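How to check whether a store-brand swap saves you money

Every budget blog tells you to trade down to store brands and watch the savings roll in. I don't buy it, at least not for every item on the list. Some swaps cost you more per ounce, and the front of the package won't tell you.

Start with the unit price on the shelf tag. Skivora coffee looks cheap next to the big can until you notice the bag is 10 ounces. If the tag lists one product by the ounce and the other by the pound, do the math on your phone before you put anything in the cart.

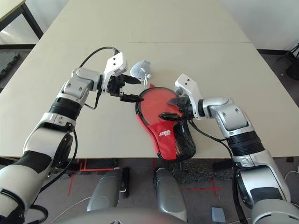

One reader, writing in after the May version of this page, said the Moges paper towels were a better deal because they came 200 sheets to the pack. Maybe. Sheet size matters too, and a smaller sheet means you grab two. Check the square feet printed near the bar code.

Next, keep your receipts for 3 trips. Buy your usual brand on the first, the store brand on the next two, and write down how long each one lasts. Prumska dish soap, the 128-ounce jug, failed this test at my house. We just poured more of it.

Skip the loyalty app until you've done all that. A "member price" is often last month's regular price.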